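Wunbridge lab puts two hand-held grippers head to head on the bedsheet test

If you have ever wrestled a fitted sheet onto a mattress by yourself, you'll have some sympathy for the team at the Wunbridge robotics lab, who have spent most of August doing it with two fingers per hand.

The lab is comparing two sets of finger linkages for its hand-held grippers, the kind an operator wears or carries through a household job so the motions can be recorded and later used to teach an arm. One linkage comes from Koken and is the stiffer of the pair. The other is a Tichý design with more give at the joint, and it has been winning fans quickly among the people who do the sheet work.

"I was a Koken man on Monday morning and I'd switched by lunch," says Senad Lazarević, who runs the trials. "On a cup or a box you can hardly tell them apart. Put a bit of cotton between the fingers, though, and you feel the difference straight away – the soft one lets you slide along a hem without losing it."

Bedding was chosen for the main comparison after an earlier round with towels and kitchenware gave scores too close to separate. A sheet is big and floppy and folds over on itself, and every wrinkle looks like an edge until you try to pinch it. Both hands have to stay in agreement the whole way, too, which makes it a great workout for a matched pair.

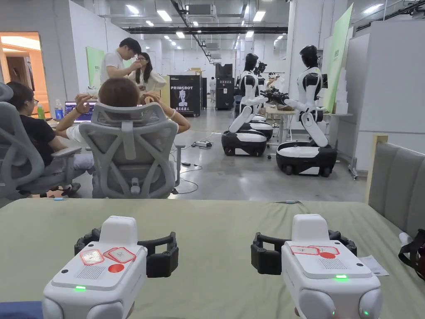
Each linkage gets 90 runs, split between smoothing, corner pulls and a full fold. So far the team has logged 54 runs with the Tichý fingers and finished the complete set with Koken's. Operators swap every half-hour, partly to rest their wrists and partly so the results don't end up being a measure of one person's technique.

Early numbers are encouraging for both. The Koken fingers are quicker on corner pulls, where a firm grip is everything, and they hold their calibration beautifully from one session to the next. The Tichý set leads on smoothing and has had fewer dropped hems, but it needs re-zeroing more often. Lazarević reckons that could be sorted with a firmware change, and he's keen to try it before the last block of folds.

The controller is the same for both, a Cletel unit that pairs the left and right grippers and keeps their recordings in step. It was the part the team worried about most going in. After 449 recorded clips across all the tasks, only 4 have had to be thrown out for timing drift – a terrific result for a busy room with plenty of other gear running.

What comes next is the fun bit. Once the remaining runs are in, the lab will train the same arm on each set of recordings and see which one makes the tidier bed. Lazarević is hoping to have the first attempts going by the end of the month, and pillowcases are already on the list for the round after that.

The lab plans to post the full scoring sheet, including the colour-coded fold ratings, when the comparison wraps up.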